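Home News Local Business Sports Weather Contact

Dusgate clothing exchange to move into former Ayele store

2 Jan 2026

The Dusgate clothing exchange will reopen this month in the former Ayele shoe store on Lukach Street, ending a search for space that started when its old lease ran out in December.

The new site has 191 square meters of floor space on one level, with a loading door at the back. The exchange had been working out of two upstairs rooms above the Drundeo print shop, where donations had to be carried up a flight of 17 steps. A stockroom and a small office come with the new lease, which runs for seven years.

Members bring in clean clothing and take home the same number of items. Coats and winter boots are handled separately and can be borrowed for the season. The exchange has 600 members, most of them families with children in the Dusgate schools, and the yearly fee will stay the same after the move.

Children's clothing makes up the largest share of what comes in. Summer items are accepted all year and stored until spring - shorts, swimwear and sandals go straight to the stockroom in the colder months. Denim is among the first things to go when the summer racks are put out.
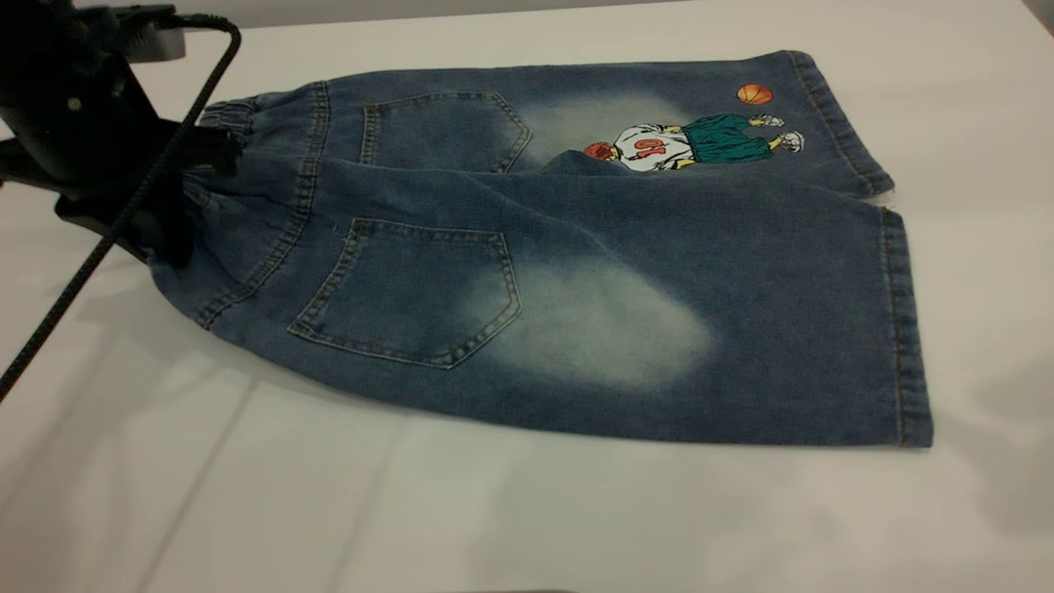 What will be accepted

Donations must be washed and dry. Working zippers and buttons are required, but faded fabric is fine, and so are small repairs if they are neatly done. Underwear, single socks and bedding will be turned away. Bags left outside the door after closing time will not be taken in.

Clothing that stays on the racks for two seasons is sent to a textile recycler outside the county. The exchange wants to cut that amount this year by holding a mending evening each month at the new site. Sewing machines will be available, and members can bring their own thread and patches.

Parking and access

The store has no parking lot of its own. Drivers can use the public lot behind the library, which is free for the first two hours. The front entrance has a ramp, and the Lukach Street bus stop is across the road.

An opening date will be posted at the library once the electrical inspection is finished. Members with borrowed coats can keep them until the end of the season - there is no need to return them before the move.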